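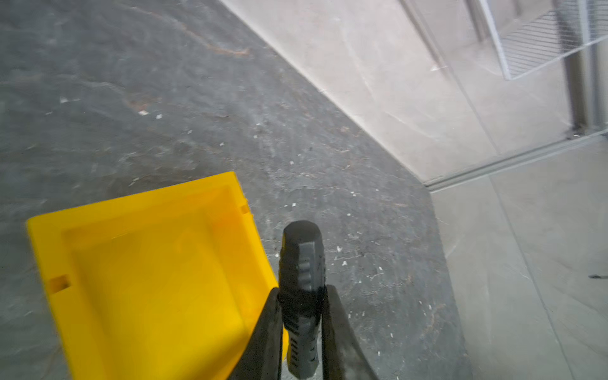
Yellow bin, black gripper, my Thursday.

Okay so a few of you asked what my job even is now that Grondell put the arms in. Short thread!

I used to pick by hand, 300 totes on a heavy shift, and my knees hated every one. Now I mind two arms and mostly I clear jams, answer beeps and write stuff down (so much writing stuff down).

Nov 23, 2023 and yes, we're working the holiday. The arms don't get pie either.

The part I miss is talking. Annatjie Steyn and I used to work the same aisle and gossip till lunch. She's over in returns now, so we text on break like teenagers.

Pay went up a little for the folks who took the training. Not everyone got a spot, 20 of us did, and that's still a sore subject in the break room.

Also all those white specks on the floor?? The arm does not sweep. I sweep. Put that in the brochure, Grondell.

Would I go back to hand picking? Ask my knees. But I'd take the old aisle crew back tomorrow.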